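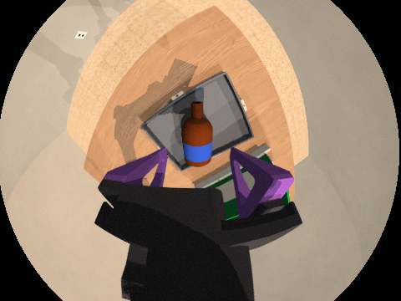 Search stories Enter word or title Go

October
By Emre Chung

The trial of the Plutness kit was to last until the end of the month, and my aunt had already decided that she did not like it. She ran the bottle shop in Primerville, at the low end of Turkgate, and she had agreed to the trial only to please me. The kit came in two parts. One was the arm, which would arrive later if we paid for it. The other was the practice program, which we could use at once on the old computer behind the counter. In the program there was a wooden table, a grey tray, a green container, and a brown bottle with a blue band where the label should be. The gripper was black and its two fingers were purple. My aunt looked at the purple fingers for a long time and asked who had chosen the colour.

I said that I did not know.

"In my shop, nothing is purple," she said. "Even the plum brandy is brown."

I was living with her that autumn, in the room above the shop, and I had no work of my own. I had read about the kit in a trade paper which she kept for wrapping. It was made for small shops and small cellars. It promised that a person without any training could teach the arm to sort bottles in a few evenings. You moved the fingers in the program with a little hand control, you closed them, you lifted, you put down. The program remembered what you did. After enough good lifts, it tried by itself, and you had only to watch and to say yes or no.

The full price was 2,017, with the arm and the stand. My aunt wrote this number on the back of an envelope and put the envelope under the till, where she kept the things that made her angry.

I began on the first evening after closing. I was bad at it. I closed the fingers too early and the bottle fell on its side and rolled off the table, and there was no sound when it fell. This disturbed me more than I expected. In the shop, when a bottle falls, you hear it in your teeth. In the program it only rolled and was gone, and then a new one stood in the same place, with the same blue band.

"Again," said my aunt. She was sitting behind me with the account book open, but she was not reading it.

I did it again. The shadow of the arm lay across the wood, and I learned to look at the shadow, and when it stopped swinging I closed the fingers. On the fourth evening I made six good lifts one after another. My aunt closed the account book and said that I held the bottle by the belly.

"It is the widest part," I said.

"For this reason you don't hold it there. You hold it under the shoulder. Then if it slips, it slips down into your hand."

"There is no hand. There are two fingers."

"Then teach the two fingers," she said.

She had carried bottles since she was fourteen years old. The cellar had 612 places on the left wall and 676 on the right wall, and she knew them without a list. My uncle used to say that she could find the pear spirit with the lamp off, and once, when the electricity failed in the whole of Turkgate, she did so, for a customer who was in mourning and could not wait. Now her wrists were bad. She wore two wool bands on them, even in summer, and in the mornings I heard her run the warm water for a long time before she came down.

We never spoke about the wrists. We spoke about the program.

In the second week she asked me to get up from the chair. She took the little control in her right hand, then moved it to the left, which was the better one. She did not ask me which button was which, as she had watched me press them for many evenings. The fingers went down slowly, one on each side. She stopped them a little below the shoulder of the bottle and waited. I thought she was confused and I wanted to help her, but she made a noise at me, the same noise that she made at dogs in the doorway. Then she closed the fingers and lifted.

The bottle went up straight. She turned it a little in the air, as she always did with a real one, to look for the sediment. There was nothing to see inside it. She put it down in the tray so softly that I could not tell at which moment it arrived.

"It has no weight," she said.

"The real one will have weight."

"And the arm will feel it?"

I told her what the paper said, that it would feel it well enough. She did not like "well enough". She made the lift again, and again after that, each time with the turn in the middle. When I told her that the turn was not needed and that the program would learn it as part of the work, she said good.

She stayed in the chair until past eleven. I swept the shop and brought in the sign. When I came back, she had let go of the control and the fingers were moving alone. They went down, they waited a little below the shoulder, they closed. The bottle rose and made its small turn. My aunt was sitting with her hands in her lap, one inside the other, and she was leaning forward, as she used to lean over me when I was small and doing my sums at that counter.

"Now it asks me yes or no," she said.

"And what do you say?"

She did not answer at once. She pulled one of the wool bands higher on her wrist. Then she lifted the till with her elbow and told me to take out the envelope.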